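The drinks shelf, and what was behind it

The shelf under the stairs has been bothering me since we moved in. It's where the drinks go: squash, tonic, the cans people bring to a party and leave behind, a bottle of something brown that came with us from the flat in Nokholm. In September I finally took everything off it and started again.

I hadn't expected it to take a whole afternoon. The shelf is deep and the ceiling slopes down to nothing at the back, so whatever goes in last gets used first and the rest stays where it is. I found ginger beer from two summers ago and a carton of apple juice that had swollen at the corners. Those went straight out. I poured the juice down the outside drain and rinsed the carton for the recycling.

The shelf itself was sticky. I used hot water with washing-up liquid and an old scouring pad, and then went over it again with plain water. The rings mostly came off. There's one dark one near the front that won't move, and I've stopped trying. I left the door open to let it dry and had a cup of tea.

Sorting came next. I don't drink much fizzy stuff myself, but there's always someone who wants one, so I keep a mixture. I put the cans with cans and the bottles with bottles, which sounds obvious, but for two years I'd been putting things wherever they fitted. Anything near its date goes at the front now. Yellow cans are easy to spot in the gloom under there – the dark ones may as well be invisible, so they've moved to the side nearest the door.

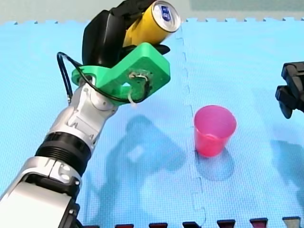
A yellow can over the light blue foam mat.

For storage I bought two shallow plastic crates from Firnside, the hardware place by the roundabout. They're 20 centimetres high and slide under the slope with a bit to spare. I'd measured for a deeper pair and then changed my mind in the shop, and I'm glad I did. A deep crate full of drinks is too heavy to pull out with one hand while you hold the cupboard door with the other.

Cans lie on their sides in the left crate and stand up in the right one. Lying down they roll if the crate isn't full, so I've folded a tea towel and wedged it at the end. My friend Zuzana Jelínek stores hers upright in the garage and says lying them down is asking for trouble. We'll see. Mine don't get shaken about much.

The tall bottles wouldn't fit anywhere sensible and have gone to the bottom of the larder, next to the potatoes. I'm not sure about that. It means going to two places when people come round, and I've already forgotten the tonic once.

Still to do: a light. There's no socket under the stairs, so it will have to be one of those stick-on battery ones. Firnside had them but only in a pack of six, and I need one.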